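October 12, 2019

## Visit notes: Cenus teaching cells, Soriano site

Cenus opened its Soriano building to outside visitors for one afternoon. I went mainly for the teaching cells, where operators show two-arm machines how to handle cloth by remote control. The operator moves a pair of hand-held leader arms, the arms in the cell follow, and every joint position is logged together with the camera images.

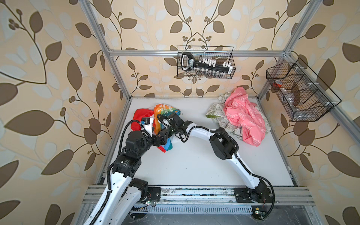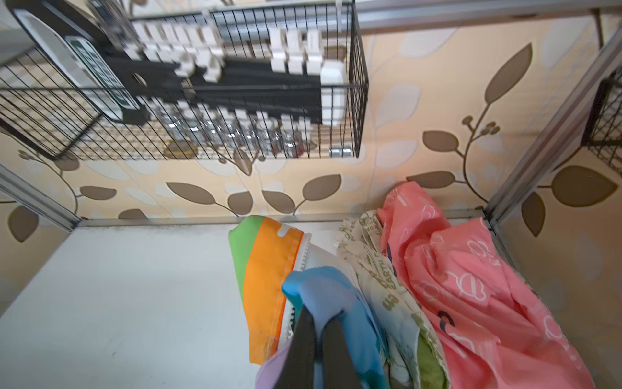 The task set for the day was sorting and packing fabric items. Cloth is a hard case for this method. It has no fixed shape, so a recorded path is of little use by itself, and the set of demonstrations has to cover many starting layouts. Cenus reports 2742 accepted runs for the cloth task, out of around 3000 recorded. Rejected runs are mostly ones where the operator paused too long or regrasped the same item several times.

Operators get no force feedback. They judge grip from the wrist view and from how the fabric moves, and the staff said new operators tend to press too hard into a pile during the first week. The written guide is short: approach from above, close slowly, lift before moving sideways.

The second talk covered Cundov, their logging software. It stores arm and camera data on one clock and flags any run with a timing gap. An earlier version, in use until March, needed a manual check of each file - 1678 were reviewed that way.

I asked about teaching by hand, with the operator pushing the arm itself. Dostonero, the smaller line upstairs, still does this for single-arm jobs. With two arms it blocks the operator's view and puts hands in the camera images, so the cloth cells use remote control only.

Slides are to be sent to registered visitors. Parking is at the rear gate, and the sign-in desk asks for photo ID.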